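Frequently asked questions about the stopped wiping runs at the Dumelar kitchen

We receive many messages from groups that use our recordings or that planned to send their own tasks to the Dumelar kitchen in July. The questions are mostly the same, so we collected them on one page. If your question is missing, please write to the Hajji help desk and put "wiping fault" in the subject line.

What happened?

During a run of the cloth task, the arm pressed down on the countertop with more force than the task allows. It did not release the cloth, and it continued to push until its own protection stopped it. The arm then locked its joints and stayed in this position until the operator came. No person was touching the robot and no person was hurt. The counter has a shallow mark, and one of the fingers had to be replaced.

Which robot was it?

It was the Franka Emika arm that stands on the small wooden table and reaches over the kitchen countertop. The second station, which we call Volurard, uses other software and did not have this fault. You can continue to use it as before.

What was the cause?

There were two causes, and each of them alone would have been harmless.

The first is the height of the counter. The controller does not measure this height in every run. It takes it from the last calibration, where the marker on the table is used as the reference. The table was moved a little during cleaning, and one foot came to stand on a cable cover. After this the table was 9 mm higher than before at the arm side, and the calibration was not repeated.

The second is the cloth. When a cloth is bunched, the camera sees the top of the folds and the program must guess where the hard surface begins. Our grasping program, Fimov, was set to try again with a lower target each time it closed the fingers and held nothing. It was allowed to do this 4 times. Nothing in the program told it that it already had contact with the counter.

Why did the force limit not stop the arm earlier?

The limit was active, but it was too high. It had been raised for a drawer task, in which the handle needs a strong pull, and it was not put back afterwards. This was our mistake. The limit was saved in a general file for the station, and the person who starts a run had no reason to open this file. Now every task carries its own limit, and the station refuses to start if the limit is missing.

How does the cloth task look at the start?

The arm waits above the cloth with the fingers pointing down. The cloth is not folded and not made flat before the run, as we want the grasp to work with the shape that a cloth takes when a person drops it. Other kitchen things stay on the counter: the jars, the candles, the fruit bowl, the kettle. We have kept this arrangement after the fault – only the settings and the checks are different.
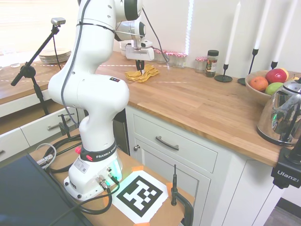
Were the recordings damaged?

No, but some of them should not be used for training. We compared the commanded height with the measured joint torque in all 496 runs of the cloth task. In 466 of them the values are normal. The others were made after the table was moved, and they show contact with the counter that was too hard, even if the cloth was picked up in the end. We did not delete these runs. They are now in a separate folder with the name "contact_review", and the text file in this folder explains which part of each run is affected.

I already downloaded the cloth set. What should I do?

Please download the list of runs again and compare it with your copy. You do not need to download the videos a second time, they have not changed. If you trained a grasping policy with the old list, we advise you to test it first at low speed and with a soft mat on the surface. A policy that learned from these runs can learn to press.

What should an operator do if the arm presses on the surface?

Press the emergency stop. Do not try to pull the cloth out, and keep your hands away from the fingers also when the arm looks still. It can hold a considerable force without any movement.

After the stop, look at how the arm is standing before you unlock anything. When the joints become free, the arm can spring upward a little. Stand at the side, away from the path of the arm. Then guide it up slowly by hand and write down the error code before you clear it – we lost the first code because it was cleared too fast.

Can I use the same grasping settings on my own arm?

You can use them as a starting point, but please do not copy the force limit. It depends on your fingers, on your surface and on how your arm is mounted. Begin with a low value and raise it only when the task fails for lack of force.

Has the fault come back?

Not until now. The table feet are fixed, and the calibration is checked at the start of each session. Fimov also stops after the first empty grasp if the torque in the wrist has risen, and it asks the operator to look.

When can we send new tasks?

Tasks with rigid objects are accepted again. For towels, cloths and bags we still read each request by hand, so please allow more time for the answer. Write in your request which surface the object will lie on and whether the fingers are expected to touch it.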